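The Arm in the Back Bay

I had a plan for January, and it was a small one. I was going to fix the dust collector at our shared workshop in Plamley, finish the stool I've owed my sister for far too long, and stay away from anything with a motor. Then Benedek Lengyel called and asked whether I knew how to wire an emergency stop.

Benedek is a retired tool and die maker who rents the back bay, and he had bought himself a secondhand industrial robot arm. It came strapped to a pallet with a controller the size of a dorm fridge and a manual that was missing its middle chapters. He named it Medve before it was off the truck. That's Hungarian for bear, and if you ever try to roll one of these things across a floor with a pallet jack and a bad knee, you'll get it.

What did he want it for? Sorting, he said. Our members throw everything into the same bins at the end of the day, and every month one of us loses an evening pulling the cans out of the plastic. Benedek figured a robot could lose that evening for us. I figured he wanted a robot and went looking for a chore afterward, and I can't say I blame him (I own three bandsaws).

The first two weeks were all power and bolts. Our building has the wrong kind of supply for a machine like that, so we bought a used converter from a bakery equipment dealer called Bakereo, which hums like a choir warming up. We tore the base out and set it again because the first set of anchors went in crooked. My fault! I drilled them late at night and I was very sure of myself.

Then came the gripper, which is where most of the month went. Benedek started with two stiff jaws he'd machined himself, gorgeous little things, and they crushed whatever they touched or else flung it at the wall. He tried suction cups. He tried some foam. By the fourth version I'd stopped asking what it was supposed to do and just handed him fittings. The software is a free package called Clumo, and it does a decent job once you stop fighting it, though the menus seem to have been laid out by someone with a grudge.

We keep a log on a clipboard by the door. In our first real session we tried 169 picks, and Medve held on to 21 of them. I thought that was awful. Benedek bought donuts. His view was that a machine that works now and then can be argued with, and one that never works can only be sworn at, and he went home that night almost an hour early, whistling.

On 31st January we had the other members in for a look. A few of them clapped, one asked if it could sand cabinet doors, and I got to stand next to the stop button the whole evening with my hand on it – the best job in the house, as far as I'm concerned.

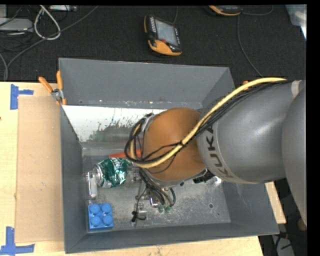

Cable routing is what I'd warn you about if you're thinking of doing this at home. You plan the arm's moves beautifully and forget that every wire has to make the trip too. Ours still run on the outside, with the thick yellow one arching over the gray link and curling into a loop by the orange-brown joint, and the thin black ones bundled along with it and held by one small tie. I want them in a proper sleeve. Benedek wants to leave enough slack that he can swap parts without cutting anything, so for now the loops stay, and I've got a bag of extra ties in my apron pocket. Next on the list is the wrist, then the converter hum, then my sister's stool.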